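Home Boards Projects Members Search Log in

Tool case packing, how many demos before you train?
3 min read

emska_bench
Doing tool case packing on the two-arm setup, teleop, both wrist cams plus head. Task is tools back into their slots, lid over, latch. 151 episodes saved so far, plan was 300. Question for anyone who's done long tasks like this — do you record the whole thing start to finish or chop it up? Whole runs are killing me. One bad grab on the pliers and I bin the lot.

tutlow
Chop it. Per tool. Then a seperate set for the lid and latch.

baudry77
Disagree. Chop it and the policy never learns what comes next. You end up writing a script to glue the bits together and you're back to a state machine.

emska_bench
Midway state for reference, screwdriver in the right gripper, left one at the case:

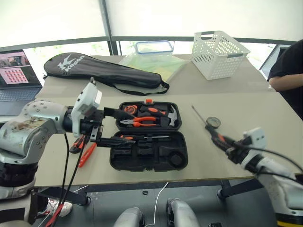
How long should one episode be? Short enough that the operator can do it cleanly most of the time, and for us that's one or two tools per recording.

Which I suppose answers half my own post. Still want the order in there somewhere though.

mustico_fan
Do both? Long runs for order, short ones for the fiddly grabs. Label them differently and mix at training. Did this with cutlery trays, fine.

baudry77
Cutlery has no hinge. The lid changes everything, once it moves the case slides about and all your slot positions are off.

tutlow
So move the case every episode anyway. If it's always in the same spot you're training a very expensive tape recorder.

emska_bench
We do shift it, few cm and a bit of rotation. Not enough prob. Javiera Sepúlveda (runs our recording slots) wants a fixed list of start positions so coverage is even. I just shove it somewhere new each time. Ongoing argument.

mustico_fan
She's right. People who "randomise" by hand use the same four places. I plotted mine once, embarassing.

baudry77
Agree with that at least.

emska_bench
OK fine, list it is. Next thing, the latch. I've been treating shut case as its own start state, grippers parked either side, then straight in for the latch.

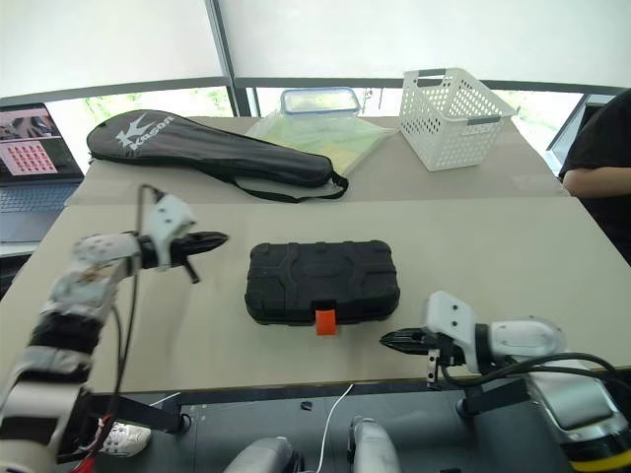
Of the last 10 latch attempts I kept 7. The other three the finger slipped off the tab and I had to come back for it. Do you keep those? Javiera says bin, I say keep, it's a recovery and the policy will slip too.

tutlow
Keep if the retry is clean. Bin if you sat there dithering for ages, it learns the dithering.

baudry77
Bin them all till you've got a baseline that works. Add recoveries after. Otherwise you can't tell what broke it.

mustico_fan
Keep but tag. Costs nothing. You can always filter later, can't un-delete.

emska_bench
Tagging then. Going to train on what I've got tonight before doing the other half — if it can't manage the tape measure by now more of the same won't help. Will post numbers, prob November at this rate.

tutlow
Check your gripper opening gets logged as the command AND the measured value. Lost a whole set to that.

emska_bench
...only got measured. Brb checking.

Related threads
Wrist cam exposure drifting near windows
Leader arm too heavy, operators complaining
Naming episodes so you can find them again
Chunk length for two-arm tasks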